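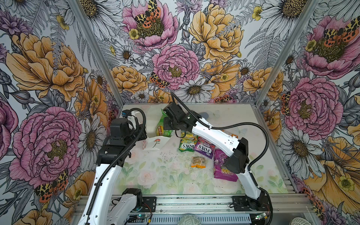
Annag Galbraith wrote to ask how many packets will fit in one of our bags before it stops standing up on its own, and whether she could send her own list of snacks or had to pick one of ours. Both questions come up a lot, so we have put the answers on this page along with the rest of what people ask about Reton.

The number of packets depends on their shape more than their weight. Flat packets go in standing on end, side by side. Puffy ones take up the room of two and get bent at the corners if they are forced. We do not give a fixed number for that reason. And yes, you can send your own list.

About Reton

Reton packs snack bags for parties, weddings, school trips, office events and anyone who needs a lot of small bags with the same things in them. We are in Cevton, on Carhuamaca Street, behind the tile shop. The door is on the side. We sell nothing over the counter, but you can pick up an order there if you would like to save the shipping.

The business started with wedding favors. The first orders were sugared almonds in net pouches, and we still have a box of the pouches. Customers kept asking for something the children at the wedding would eat, so we bought a case of paper bags and a few cases of snacks and went from there. Within a year the snack bags were most of the work and the almonds had stopped.

What goes in a bag

We keep 51 kinds of packets on the shelf. They are all small, single-serving and sealed by the maker. We do not open, weigh out or repackage any food. If you want something we do not stock, you can ship it to us and we will pack it with the rest, as long as it is sealed and has the ingredients printed on it.

Most orders mix chips or puffs with something sweet and one small extra. Please check the ingredients yourself if anyone in your group has an allergy. We will send you a list of the exact products in your order before it is packed, and you have to reply to it before we go ahead. Leaving out nuts is a common request and we can pick from the shelf with that in mind, but the packets are all stored in the same room.

The bags

We have 3 sizes of bag. The small one holds a couple of packets and a folded card. The medium is the one most people order. The large is meant for trips, where the bag has to cover an afternoon, and it can take a drink carton if the drink goes in first.

The white paper bag with the red flower is from our Buretetti line. Customers use it for weddings and birthdays mainly. Plain brown and plain white bags cost less and come in the same sizes. All of the bags can be folded over and closed with a sticker, or left open with the packets showing at the top. If you plan to set them out on a table, leave them open. If they are going to be carried by children, have them closed.

How an order is packed

The packets for one bag are laid out before anything goes in. It is easy to see at that point if one is missing or if there are two of the same. The bag is opened up and stood in the middle with the packets close to it.

Heavy and flat things go to the bottom. Tall packets go in last, upright, with the printed side facing the same way as the front of the bag. Small clear bags, the kind with a folded header, are slipped down the side so the header does not get crushed.

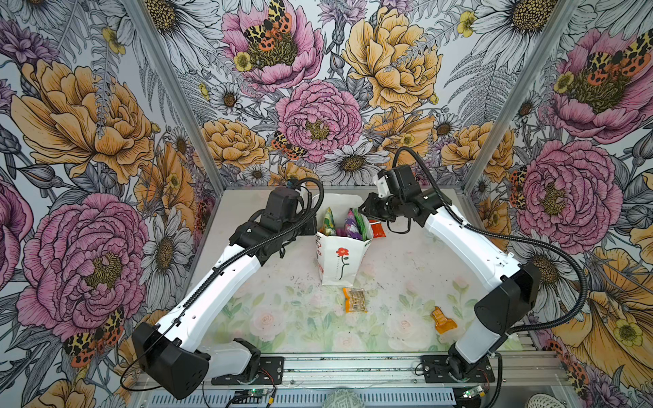
Page last updated: Sep 10, 2018

A bag that is left open should show some color at the top. Purple next to bright green looks good against the white paper, and a yellow and green packet goes well with both. We try to put the brightest packets where they will stick out, unless your list says otherwise. Little packets tend to sink, and they can be hard to find under the tall ones, so tell us if there is a small item you want people to notice. It can be taped to the outside or tied to the handle on bags that have one.

Packed bags go into shipping cartons standing up, in rows, with a sheet of cardboard between layers. Chips do not travel well under weight, so we do not stack more than two layers. The carton will look larger than you expect.

Order sizes and timing

The smallest order we take is twelve bags. The largest single order so far was 700, for a school district's field day, and it took us most of a week. Our busiest month is March, when the spring fairs and the trip season overlap. We packed 2,301 bags that month this year. If you need your order in the spring, please get it in early.

A normal order ships in five working days from the time you approve the list. Rush orders are possible for the plain bags if we have the packets on the shelf. The Buretetti bags are printed in batches and we do run out of a size now and then. The order form shows what is in stock.

Changes

You can change the list up to the day before packing. After that we can add bags but we can't take things out of them. If a maker discontinues a product or changes the size of a packet, we will write to you with the closest thing we have and wait for your answer. We do not swap one snack for another without asking.

Returns

We can't take food back. If a carton arrives damaged, keep the carton, take a picture of it and send that to us within two days of delivery. We will replace any bag that is torn and any packet that has burst. Crushed chips in a sealed packet are replaced if the carton was dented.

Samples

A sample bag is the best way to check a list before you order a large number. You pay for the contents and the shipping, and the contents are taken off your bill if you go on to order. Several people send the sample bag back with notes written on it, and that works fine for us. A marked-up bag is easier to follow than a long email.

Paper and leftovers

The outer cartons that our stock comes in are used again for shipping when they are in good shape, so your order may arrive in a box with another company's name on it. Bags with a printing fault are sold in bundles at a lower price. Packets that are close to their date are never put in an order. They go on the shelf by the side door and you are welcome to take some when you pick up.

Contact

Use the order form for anything to do with an order, even a question about one. Mail for the office goes to Reton, Carhuamaca Street, Cevton. We answer in the order things come in, usually the next working day. Please put the date of your event in the first line.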